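**Automotive Retail and Distribution – Week 4 notes**
Catarina Paiva

Welcome back, everybody. A few of you wrote to me after last week asking why we spent so long on floor stock when the unit is meant to be about brands, and I promise the two do meet up today (bring your patience, and possibly a coffee).

**4.1 Who owns the car on the lot?**

Under the traditional franchise model, the dealer buys vehicles wholesale from the manufacturer or importer, usually with borrowed money. We call that borrowing *floorplan finance*, and the interest on it starts nibbling away long before a customer walks in. Under the agency model the manufacturer keeps title to the car, sets the price, and pays the dealer a fee for handling the sale.

Our running case is Flanon, a small importer with 85 dealers at the start of January and 76 after it moved to agency. Have a look at who left. Most were rural stores with healthy service departments and very thin new-car sales, so the fee didn't cover the showroom – and yet those were the stores customers drove the furthest to reach.

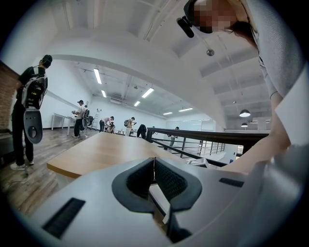 *Fig. 4.1. Hand-held gripper with two black finger pads.*

**4.2 Days' supply**

I know some of you are nervous about the arithmetic, but this one is friendly! Take the unsold vehicles in stock and divide by average daily sales. If Flanon holds 1,197 cars and sells 19 a day, it has 63 days' supply. Whether that is comfortable depends on the model mix. The Aveo hatch was moving nicely while the Prarkero wagon sat, and 194 of the unsold cars were Prarkeros in one colour.

**4.3 Before the tutorial**

- Read the Arruda dealer agreement, clauses on termination and parts buy-back.
- Work out days' supply again with sales at 14 a day, and jot down what you'd say to head office.
- Choose a side, franchise or agency, and be ready to argue it for five minutes.

Rough notes are perfectly fine, and pencil is welcome. We'll start with the Arruda clauses.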